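Search the notebook
Enter keyword
Go

Workshop notebook, match analysis bench
June, Saturday, late morning
By Rocío Tamayo

Passing network for the Drinden vs Stomitz final is finally running end to end, and I'm really pleased with it! Writing it all down before lunch while I still remember which switches I flipped.

Quick recap for whoever picks this up. We had two event logs for the same final, one coded by Jhonatan from the wide angle and one coded by Thanakorn from the broadcast. They disagreed on 176 events. Most of that was silly stuff. Jhonatan logs a pass when the ball leaves the foot, Thanakorn logs it when the next player touches it, so every long diagonal looked like a mismatch. I shifted Thanakorn's log to match the release time and the list shrank to 8, and I went through those by hand with a coffee (two coffees). Five were headers off goal kicks where you really can argue either way about who won it. I kept Jhonatan's call on those. The other three were plain typos in shirt numbers.

Now the fun part. Drinden's holding midfielder had been bothering me all week, because on the old map he looked like he hardly played. With the logs merged he's right in the middle of everything, a big fat node with lines going out to both fullbacks. The old map was dropping his passes whenever he'd swapped sides with the left center back, and he did that constantly once Stomitz started pressing with two up front. So the "Drinden bypassed midfield" line in our first writeup is wrong and I'm taking it out.

I also split the match at the first substitution, which Wálter suggested ages ago and I kept putting off. Wow, what a difference. Before the change, Stomitz go down their right nearly every time they win it back. After it they go through the center, and their number ten starts getting the ball facing goal. The winner came from exactly that kind of move, so it's lovely to see the shape building up in the map well before the goal itself.
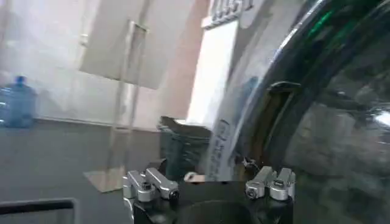 Settings used, so we can repeat it: minimum link is three passes, node position is the average of where the pass was made (not where it was received), throw-ins left out, free kicks in our own half left in. I tried it with throw-ins included and the wingers slide out to the touchline and stay glued there, which looks dramatic and tells you nothing.

Heriberto came by and asked whether the line thickness should count completed passes only. Good question. Right now it does, but I ran it once with attempts as well and the Stomitz right back suddenly has a thick dotted line to the striker, mostly balls that got cut out. I love that one. It shows what he was trying to do all night. Might be worth two maps side by side in the report, if we can keep the page from getting crowded.

Pressing count, second go. I'm using an eight-second window after losing the ball. Drinden had 123 pressures in total and Stomitz 110, closer than I expected from watching it live, where Drinden seemed to be everywhere. Going back over the video, their runs are just longer and louder, if that makes sense. The Stomitz forwards start closer to the ball and need two or three steps to close it down. I want to add distance run per pressure, but the tracking file has a hole in it after the drinks break and I don't trust the numbers on either side of it yet.

Odd thing: the Nistor semifinal file opens with the pitch flipped. Multiply x by minus one before loading, or the keeper turns up as the top scorer's best partner. Cost me half an hour.

To do
- Jhonatan: check shirt numbers in the second half of the Virkulia game, same typo pattern likely
- Thanakorn: write down his rule for a pass versus a clearance, mine is all gut feel
- Me: rerun the semifinal with the same settings, then the split at first sub
- Wálter: colors. The two dark blues are impossible to tell apart on the printout
- Ask Heriberto for the missing tracking minutes

Added 2:40 pm. Ran the Virkulia game with the uncorrected numbers just to see, and there's the same drift toward the center after the first change. Could be nothing, could be the coach. Rerunning once Jhonatan's fixes are in.

Recent entries
Corner routines, Nistor semifinal
Why our shot map was upside down
Goalkeeper distribution, first attempt
Thanakorn's notes on coding headers
Virkulia group games, raw logs and where they live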